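Play Kitchen Inspection – Room 2, Quintana House, Nendport
Date: 31 Jan 2021
Unit: white play kitchen with black countertop, inventory no. 363
Next inspection: April

1. Stability. Unit does not rock when pushed from the side – OK
Comment: I pushed from both ends. The wall bracket is tight.

2. Doors and hinges – OK, with remark
Comment: The microwave door opens fully and stays open by itself. The lower cabinet door closes a little hard. Small fingers can be pinched, please put a soft pad inside.

3. Handles – OK
Comment: All grey handles were pulled by hand. One screw was turned a half turn.

4. Knobs on the stove – OK
Comment: None can be pulled off.

5. Loose small parts – to be watched
Comment: The small purple blocks were measured with the test cylinder and they do not fit inside, so they can stay.

6. Pots and pans – OK
Comment: No sharp borders on the steel frying pan. I ran a cloth along the rim and it did not catch.

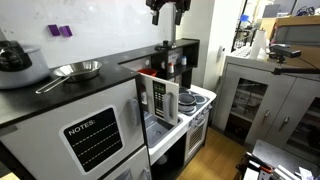

7. Bottles on the shelf – OK
Comment: The three small bottles must stay empty and with the caps closed. Please do not fill them with water for play, it was done last year and the inside became green.

8. Chalkboard panel – OK
Comment: Surface is clean, no splinters on the white border. Use only the dust-free chalk from Stastska.

9. Cleaning – not complete
Comment: The sink basin had some sticky rest in the corner. To be washed with warm water and mild soap before the next group.

Result: unit can be used. Items 2 and 9 to be finished within one week – write it in the Seren folder when done.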